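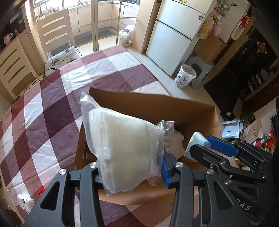 Opinion

I've been grumbling about this since June, so bear with me. We have plenty of rules for robots behind fences, and hardly any for the kind of work that goes on at a kitchen-sized table. Picking up a soft bag of pads over a cardboard box sounds like nothing, right? Try writing a standard for it!

My friend Ekua Eshun sent me the Lasten handling guide, all 122 pages of it, and I read it over a weekend (yes, I know). It has 4 pages on soft goods. Four! The rest is metal parts and crates, stuff that stays the same shape when you squeeze it. Clear plastic gets one line, and zip-top bags get none.

What I'd like is pretty boring. Say how hard a finger pad may press on a sealed bag. Say who goes first when two grippers are working over the same box, and write it down before the session starts. Oh, and cables off the chairs, please.

Telmo Sarmiento thinks I'm fussing, and that homes are too messy for rules anyway. I think a messy room is where I'd want them most. We've argued about it over lunch twice now and he still owes me a page of comments on my draft.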